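# Sterwood Parish Letters

This repository holds the text of letters to the editor on church matters, collected from the parish bulletin and the local paper of Sterwood. Most of them are about one question: should the diocese join small parishes together, and who decides it. The collection was started by Merle Rakena and is now kept by me, Ruoxi Luo. English is my second language, so please forgive small mistakes in this file. The letters themselves are not corrected.

## What is inside

- 800 letters in plain text, one letter per file
- `index.csv` with the month of printing, the topic and the source
- `replies.csv`, which connects a letter to the letter it answers, if there is one
- 66 short notices from the clergy, kept in their own folder

The longest exchange has 11 letters. It begins with a complaint about moving the evening Mass and ends with a quarrel over the sale of the Fellari chapel. I advise to read it in order, because the writers often quote each other without saying so.

## How the topics were given

Every letter has one main topic: mergers, money, liturgy, schools, clergy conduct, or other. Merle made the first labels by hand. I read 100 of them again without looking at her labels, and where we did not agree we talked until we did. "Clergy conduct" was the hardest topic. Some writers accuse, some defend, and many only say that the newspapers are unfair. All of these have the same label, so please do not use it to measure opinion against the Church.

## Names

Names of private persons are replaced by initials. Priests who signed a public notice keep their title but not their name. If you recognize your own letter and want it removed, write to us and we will take it out in the next version.
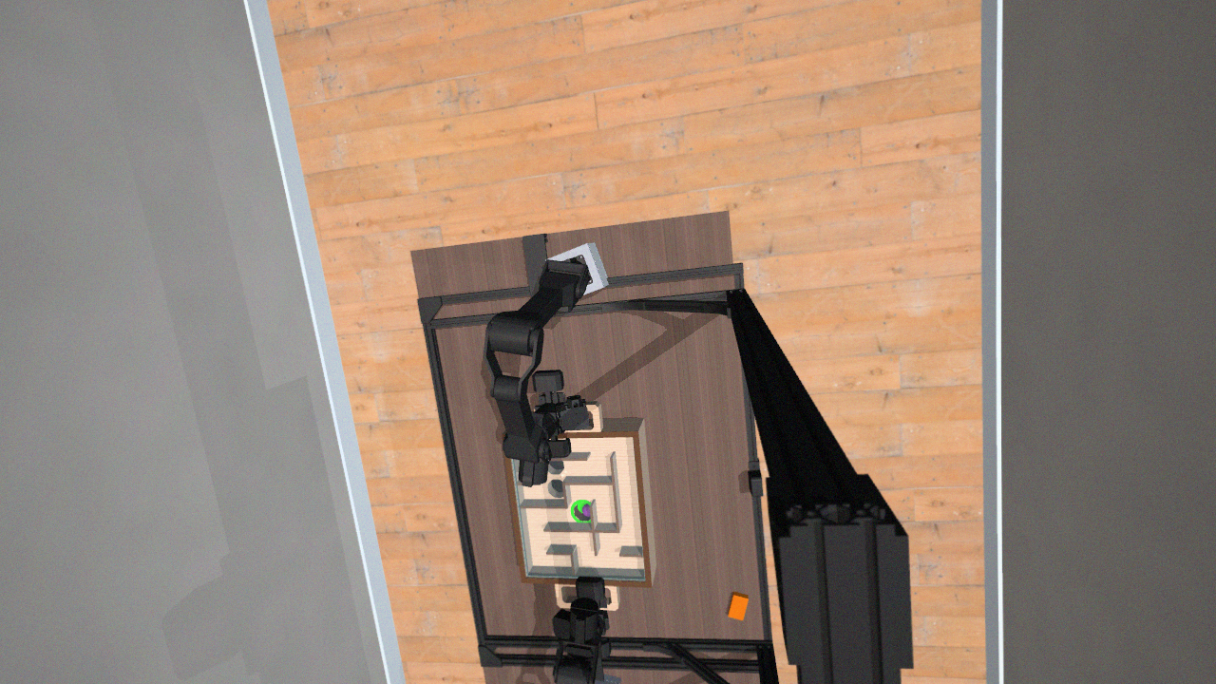

## Known problems

- The scans from the Prasari print shop are pale, and the letter "e" is often read as "c".
- Letters in the June bulletin have no page numbers.
- Two files in `schools` are the same letter, printed twice with different titles. I left both.

## Use

You may use the collection for study and teaching. Please name the source, and please do not try to find out who the writers are.

Related

- Sterwood Parish Notices, older series
- Fellari Chapel Hearing Minutes
- Yu Index of Church Bulletins
- Notes on labeling opinion letters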